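Damdale Residents' Forum > Buildings and Common Areas > Grout sealing in shared kitchens and wash rooms

A_Sandhu
Residents of the Latura building are asked to comment on the proposed schedule for resealing tile grout in the shared kitchens. The current practice is one application every 18 months. The building office proposes to move to every 26 months, beginning in January. Comments received by Friday will be included in the summary sent to owners.
Akash Sandhu, Building Office

nsengar
Thank you for the notice. I do not support the longer interval. The second-floor kitchen is used by five households, and the grout behind the sink was already dark well before the last application. A single schedule for every room does not reflect how the rooms are used.

R. Lodhi
I respectfully disagree with the previous comment. Dark grout is most often a cleaning matter. Sealer slows staining, but it does not remove what is already there, and applying it over soiled joints locks the stain in. I would accept 26 months if the office commits to a proper cleaning before each application.

nsengar
Mr. Lodhi's point about cleaning is fair. It does not address the joints near the sink, where water stands every day. I ask that wet areas remain on the present schedule.

Kanchan_S
May I ask which product is intended? The notice posted in the lobby mentions Husham sealer, while the minutes refer to Goel. Owners should know before they are asked to comment.

A_Sandhu
The lobby notice is correct. The minutes will be amended.

S. Chaturvedi
I write as an owner on the upper floor. White tile with thin dark joints is more forgiving than the pale grout used in our wash rooms, and this should be considered when priorities are set.
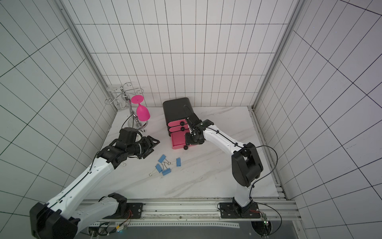
The wash rooms on my floor were last sealed before I moved in, and no record of the work has been supplied despite two written requests. I would ask the office to publish the dates for each room. Without them, a change of interval cannot be properly judged.

R. Lodhi
I support the request for dates. I remain of the view that the longer interval is adequate for dry walls.

A_Sandhu
The dates will be posted outside the office. Ms. Sengar's request concerning wet areas has been noted and will be put to the owners as a separate item.

nsengar
Noted, with thanks. Please confirm whether the area behind the stoves will be treated as wet or dry.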